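Getting your home arm to pick up cloth by the corner

Right, so this is part two. If you followed the first part you've got an arm bolted to a bench, a pair of printed fingers that open and close, and a wrist camera that gives you a live picture on the laptop. Blocks and bottle tops are easy enough by now. Cloth is a different animal, and it took me most of June to get anywhere with it, so I've written down what worked on our bench and a few things that really didn't.

We build in the shared workshop at Motutbridge, which is cold, has decent sockets and a kettle, and shuts at ten. Yolanda Bravo did the first version of the fingers and I've fiddled with them ever since (sorry, Yolanda).

What you need

Your working arm and gripper from part one
A thin woven tea towel, washed a few times so the stiffness has gone
A plain cover for the bench in one strong colour
Thin rubber sheet or a bicycle inner tube you don't mind cutting up
Double-sided tape
A small file or some fine sandpaper

Step 1: Sort out the fingertips

Wide fingertips are lovely for blocks and hopeless for cloth. They come down on a great wodge of fabric and you get the middle of the towel along with the corner. You want fingers that taper to something narrow, so they can get in either side of the bit you're after.

Print them standing up if your printer will do it. File the inside faces flat, because any ridge there will hold the tips apart. Then tape a sliver of rubber to each one. I tried glue first and had to chip it off with a craft knife, so tape!

Check they meet by closing them on a strip of thin paper and giving it a tug. If it slides out, loosen the screws at the base, push the tips together by hand and tighten up again. Mine needed this every evening until I swapped to locking nuts.

Step 2: Turn the grip down

The gripper board we use is a Usix, which takes a grip setting from nought upwards. For blocks I had it at 700. Don't do that with cloth, as the fingers bow outwards at the base and the tips splay, and then the towel slips out of a grip that's far too strong. It's maddening until you spot it. I ended up at 108 and haven't touched it since. Your number will be different, so start low and go up in small steps until a hanging towel stays put when you give the arm a nudge.

Step 3: Set the height

Jog the arm down with the fingers open until the tips just brush the cover, then come back up by a hair. Save that as your pick height. Do it with the cover on, smoothed out, and do it again if you change the cover. I lost a whole evening to a fold in ours that was lifting one side.
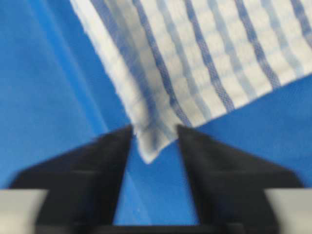
Slow the closing speed right down too. When the fingers snap shut they push the fabric away ahead of them, and what you're left holding is air. I close ours at a quarter of what I use for blocks and it's so much happier.

Step 4: Pick, lift, wait

Start by placing the towel yourself with one corner sticking up a little. It feels like cheating but it splits the problem in two, and you'll want to know the grip is sound before you start blaming the camera code.

Run it in this order:

Open the fingers and move over the corner
Drop to pick height
Close slowly
Lift 7 cm and stop
Wait 4 seconds
Carry on to wherever it's going

That wait matters more than I expected. A towel swings and twists as it comes up, and if you go straight into the next move it'll wrap itself round the fingers. Maximiliano Tejada thinks I could get away with less. He may be right, he's usually more patient with the settings than I am.

Step 5: Let the camera find the corner

Once the grip is reliable, go back to the corner finder from part one (the Prikedik script, with the colour mask). Sample the colour of your bench cover in a few places, including any creases, and tell the script to ignore the lot. Stripes can confuse it, as it sometimes takes the edge of a stripe for the edge of the cloth. Turning up the blur a notch before the mask cured most of that for me.

Loose threads will set it off as well, so snip the long ones.

If it keeps missing

Always short of the corner: your camera offset is wrong, redo the calibration from part one.
Grabs, then drops on the lift: fresh rubber, or wipe the old stuff with a damp cloth.
Picks up the bench cover too: pick height is too low.

Next time I'll have a go at the second corner, using the spare arm from the Benítez kit, and then with any luck we can start on folding.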